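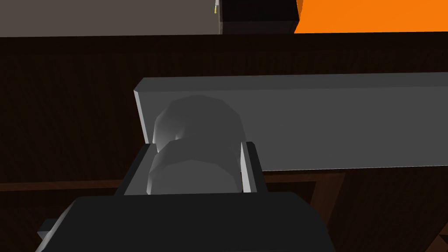
Success rates in simulated manipulation need a rule book

A lab that reports 99 percent on a door-opening task has told us very little until it says what it counted. Some teams score contact with the handle. Others want the door past a set angle, and others want it held there. All three get published under the same task name.

The Sarkard guidelines, revised in January, take a first step. They ask for a written success condition, a fixed seed list and the full joint limits of the asset. I think they stop too early, and I would add two requirements.

The first is grasp state. A knob can be clamped between two fingers, or it can be dragged by one fingertip that the contact solver happens to tolerate. Only the clamped case has much chance of carrying over to hardware. Logs should record contact on each finger at every step, and a run with one-sided contact should be scored separately.

The second is start pose. On a louvered cabinet door with a small round knob, the approach decides most of the result. If every episode begins with the fingers open and already lined up with the knob, the policy has been handed the hard part. Start poses should be drawn from a stated range – and that range belongs in the results table, next to the score.

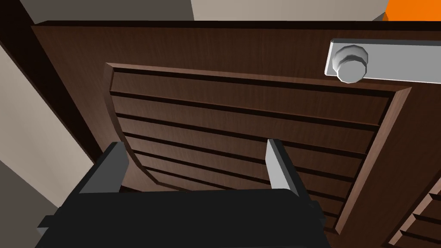 The cost objection

Ntombi Du Plessis has argued that small groups can't afford this. Her point is fair for Kenach, where contact logging slows the simulator badly. It is weaker for Sino and Aliyu, which already write the data to disk and then discard it. Keeping 10 full episodes per task, failures included, would satisfy most reviewers and take up little storage.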